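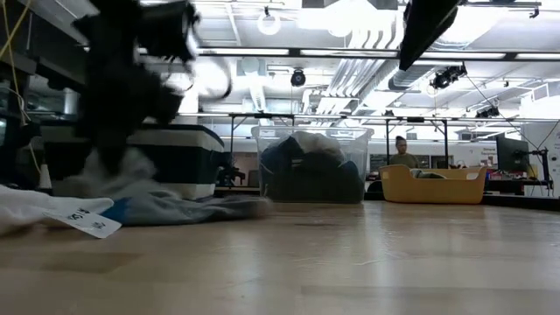 Posted by Zewditu Yimer, 6/13/24

Hi all! I'm teleoperating an arm to sort clothes out of a clear bin, and my demos look awful when I play them back. The gripper gets a decent pinch on the fabric, then I swing sideways and the whole garment drags across the table behind it. I've recorded 300 of these so far (going for 1,000, help). When I train on them the arm copies the drag and adds a weird little hover of its own. Am I moving too fast? Should I dump what I have and start over? I'm on a Starik controller with the default speed scaling, if that matters.

Lewis Purves

Yep, too fast! If the gripper is a smear on your fixed camera, the policy is learning from smears too. I had the same trouble with towels. What fixed it for me was going up first and sideways second – lift till the hem clears the wood, stop for a beat, then travel. It feels painfully slow in your hands but it plays back fine. Turn the speed scaling down to 30 percent and do a few throwaway runs before you hit record, your wrist needs to get used to it.

I wouldn't dump all 300. Watch them at double speed and keep any where the cloth gets off the table, even if it's ugly. Also try to grab nearer the middle of the garment, sleeves are a pain.

endale_bot

just use a faster camera

Niranier

A faster camera gets you a sharper picture of the same drag, so I'm with Lewis on lifting first. One more thing to check is your start pose. Mine was so low over the table that I never had room to lift, and I blamed my hands for most of May. I raised it and the hover went away too, though I changed my gripper timing that same week so don't hold me to that part.

Contact us | © Ballavano Community Help | Back to top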